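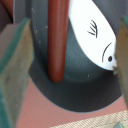
Unidade 4. Classificação de utensílios e alimentos de brincar no canto da cozinha

O inventário de um canto de cozinha pedagógica assenta em duas classes de peças: recipientes e conteúdos. A classe de uma peça determina o local de arrumação, a frequência de limpeza e o critério de substituição. Uma frigideira ou um tacho pertence sempre à primeira classe, mesmo quando guardado com peças dentro; uma salsicha ou um peixe de brincar pertence sempre à segunda. O conjunto usado nesta unidade, um recipiente cinzento-escuro com uma salsicha castanho-avermelhada e um peixe branco no interior, regista-se portanto em três linhas. Os pequenos pontos claros sobre o fundo cinzento, semelhantes a migalhas ou pó, anotam-se na coluna «estado da superfície» da linha do recipiente, sem indicação de origem. A salsicha e o peixe têm colunas próprias, preenchidas em separado.

4.1 Definições

Recipiente: peça com cavidade capaz de receber pelo menos um conteúdo. Inclui panelas, frigideiras, taças, chávenas e tabuleiros com rebordo. Exclui pratos rasos, que nesta disciplina se tratam como superfícies de apoio.

Conteúdo: peça que representa um alimento, inteiro ou em porção. A representação pode ser volumétrica (forma próxima da do alimento) ou gráfica (forma simplificada, com pormenores desenhados). As duas modalidades coexistem frequentemente no mesmo conjunto. O peixe é um caso misto: o contorno do corpo identifica o alimento e as linhas pretas desenhadas no flanco completam a informação. A salsicha depende apenas da forma cilíndrica alongada e da cor.

Acessório: peça que não recebe nem representa alimento (pegas, tampas soltas, espátulas). A tampa solta regista-se com remissão para o recipiente correspondente.

4.2 Código de inventário

O código tem três campos separados por hífen: classe, grupo, número de ordem.

Classe: R, C ou A.
Grupo: duas letras, conforme a tabela do anexo A.
Número de ordem: três algarismos, sem reutilização de números abatidos.

Exemplos de preenchimento:
R-FG-009 frigideira
C-CN-040 salsicha
C-PX-008 peixe

O inventário de referência da sala Yook tem 392 entradas. Nos exercícios trabalha-se sobre um extrato de 40, distribuído na aula prática. Os números do extrato correspondem aos do inventário completo e não são consecutivos.

4.3 Contraste entre peça e fundo

A legibilidade de um conjunto para crianças em idade pré-escolar depende, entre outros fatores, do contraste de luminosidade entre conteúdo e recipiente. Um peixe branco sobre fundo cinzento-escuro oferece contraste elevado. Uma salsicha em tom de ferrugem sobre o mesmo fundo distingue-se sobretudo pelo matiz e, em superfícies brilhantes, pelo reflexo ao longo do corpo. Com iluminação lateral fraca o segundo caso perde legibilidade antes do primeiro.

Na ficha de avaliação usa-se a escala seguinte:

Nível 1: a peça confunde-se com o fundo a um metro de distância.
Nível 2: a peça distingue-se do fundo, mas o contorno é incompleto.
Nível 3: contorno completo com luz ambiente normal.
Nível 4: contorno completo também com luz reduzida.

A classificação é feita com a peça pousada no recipiente em que é habitualmente arrumada. Se a peça não tiver recipiente habitual, usa-se o tabuleiro neutro da série Brusten. A troca de recipiente obriga a nova classificação.

4.4 Limpeza

Os recipientes são verificados antes dos conteúdos. Retiram-se todas as peças, observa-se o fundo e depois o rebordo interior. Nas superfícies escuras as partículas claras são visíveis sem auxílio; nas superfícies claras recorre-se a um pano escuro, passado uma vez e observado contra a luz.

Sequência:
1. Esvaziar o recipiente.
2. Registar o estado da superfície (limpa, partículas, mancha, risco).
3. Remover partículas com pano seco.
4. Passar pano húmido e secar.
5. Repetir nos conteúdos.
6. Repor as peças apenas com todas as superfícies secas.

As peças com pormenores desenhados não são esfregadas sobre as linhas. Verifica-se a continuidade do traço e anota-se qualquer falha na coluna de observações. Risco e partícula não se registam com o mesmo código: a partícula desaparece no passo 3, o risco mantém-se após o passo 4.

4.5 Arrumação

Admitem-se dois regimes. No regime separado, recipientes e conteúdos ocupam prateleiras distintas e o código da classe figura na etiqueta da prateleira. No regime composto, os conteúdos são guardados dentro do recipiente com que serão usados. O regime composto reduz o tempo de preparação da atividade e aumenta o número de peças trocadas no fim da sessão. No ensaio de maio, conduzido por Hae-won Ok com o mobiliário Vurnico, a reposição completa demorou cerca de 9 minutos no regime composto e 8 no separado, diferença que a autora não considera relevante para uma sala deste tamanho.

Em regime composto não se misturam mais de dois grupos de conteúdos por recipiente. Carne e peixe contam como grupos distintos.

4.6 Exercícios

a) Preencher as linhas de inventário do extrato que não têm grupo atribuído.
b) Classificar o contraste de cada conteúdo no recipiente indicado e repetir no tabuleiro neutro. Assinalar as mudanças de nível.
c) Redigir a etiqueta de um recipiente em regime composto com dois conteúdos de grupos diferentes.
d) Indicar em que condições uma tampa pode ser registada como recipiente. Ver a nota de Seul-gi Nam no dossiê Tustero, secção de casos-limite.

Entrega das fichas: 2020-12-08, em papel, com o anexo A preenchido a tinta. As rasuras são rubricadas à margem.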